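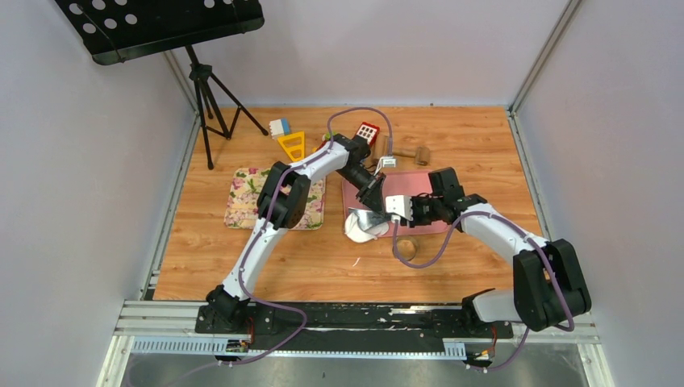

The crew of *Gerklow* had the use of the Pirkavham ferry for two nights and needed it for three. The ferry company wouldn't budge, so the script did. A long farewell on the car deck became a short one at the ticket window, and the version going into theatres this spring is the one with the ticket window.

Small decisions like that run all through the film, a family drama set in a harbour town where the fish plant has closed and the one hotel is about to. It was shot in 16 days on a budget that would cover catering on a larger production. The cast is mostly drawn from local theatre. Only the two leads had worked on a feature before, and one of those had been cut from it.

The story follows the Ó Gríofa family after the eldest daughter comes home to sell her late father's boat. Her brothers don't want it sold. The boat isn't worth much, and everyone in the family knows that, but the argument over it goes on for most of a winter. There is very little plot beyond this. What there is instead is a lot of good talk around a kitchen table, in a house the production rented with the furniture still in it.

Brimitz, the company behind the film, started out making safety videos for trucking firms. It still does, between features. The same van carries the lights to both kinds of job, and several of the crew moved straight from a loading dock shoot to the harbour set with a day off in the middle.

The weather caused more trouble than the money. The script called for snow and there wasn't any until the last week, when there was too much. Two exterior scenes were moved inside the hotel. A third, the boat auction, went ahead in a whiteout, with 20 extras in their own winter coats and the auctioneer shouting to be heard. Most of the sound had to be recorded again later. It remains the best sequence in the picture.

Not everything works. The younger brother's girlfriend turns up late and is given little to do, and a subplot about an insurance claim is dropped without being settled. The colour is also on the dark side – at a preview showing in the Pirkavham town hall, a few people at the back complained they couldn't tell the brothers apart in the night scenes. Brimitz has since brightened the print.

That preview filled all 750 seats, and a second was added the next evening. Many in the audience had come to look for their own street, or their own coat.

*Gerklow* opens in April on a handful of screens, with more to follow if it holds. The ferry company has asked for a copy to play in the passenger lounge.

6/3/09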